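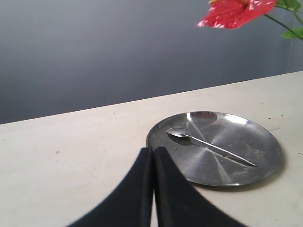
HOME & TABLE

The Little Plate by the Door

By Piyumi Saha

My aunt Kalliopi Dumitrescu owns 49 teaspoons and uses one. It lives on a round stainless steel plate, on a pale table, and it has lived there since she moved to Fladstead with a van full of boxes and a firm belief that she would unpack them by November. She didn't say which November.

I have come to admire the spoon on its plate. Most of us own something like it, a small arrangement that began as a place to put a thing down and hardened into decor. Steel is an odd choice for this, I'll admit. It shows every smudge and water spot, and after a few years the scratches catch the light in a way that a generous person would call patina. My aunt is a generous person when it comes to her own plates.

"You polish it and it looks new for one meal," says Marit Granström, who sells secondhand tableware from a narrow shop in Millard. She has 123 steel dishes in stock and will tell you about each if you stand still. Her advice is to wash them in warm water, dry them right away with a soft cloth, and stop looking at them in the afternoon sun. A scratched plate costs $6 in her shop. An unscratched one also costs $6, and she says the scratched ones sell first – people are afraid of being responsible for the other kind.

The spoon needs no company, in my view, but my aunt felt the table wanted a flower. She has a history with living plants that I won't go into, except to say that Amanuel Worku at the Dillamis garden center once asked her, very kindly, whether she had thought about ceramics.

So she bought an artificial anthurium.

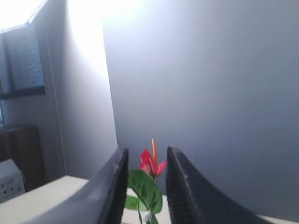

I was against it. I grew up in a house where fake flowers were for dentists, and the anthurium seemed a strange place to start, given that a real one already looks as if it came out of a mold. A glossy red heart with a little orange-yellow spike sticking up from it was never going to fool the neighbors. But that turns out to be its strength. A fake rose is always being compared with a real rose and losing. A fake anthurium is compared with a real anthurium, and people have to lean in.

It does ask for some care. Dust loves a shiny surface, and the veins in the leaves hold on to it. A damp cloth will do for the red part, and a dry paintbrush gets down to the stem. My aunt does this while the kettle boils. She has also been seen turning it toward the window, and I've decided not to bring that up.

The boxes, meanwhile, are still in the hall. I offered to help with them last month and was given coffee, which I stirred with the spoon, and which I was then asked to put back.

More in Home & Table
The Kovačević Teapot and the Family That Won't Pour From It
Vasilis Stan Sorts 1,000 Buttons
Is Your Junk Drawer Full, or Just Shy?
What to Do With One Good Napkin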